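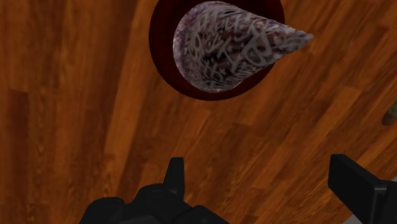 Questions I keep getting about the Tosidine sim work

2 min read

Why is everything covered in such wild textures?

On purpose! We reskin the objects every episode — that cone got a grey and white scrawl over purple-brown — so the policy can't lean on colour. It has to learn shape.

Is the scrawl meant to say anything?

Nope, you can't read it. It's just a busy pattern wrapped around a cone.

How many demos did you use?

200 per task, across four tasks, all in simulation. I'd love more (who wouldn't), but that's what we had time for in May.

Did the random textures help?

On three of the tasks, yes, and pretty clearly. On the fourth, Coetzee, I couldn't see any difference between the plain and scrambled runs, and I'm still poking at why. My favourite theory is the lighting.

Do you randomize the floor too?

We do, with six wood grains so far. Knots and dark streaks confuse the early checkpoints something awful.

Can I get the code?

Soon, I hope — it's on the Flolbridge server at Premholm while I tidy up the config files. Email me if you're keen and I'll add you to the list.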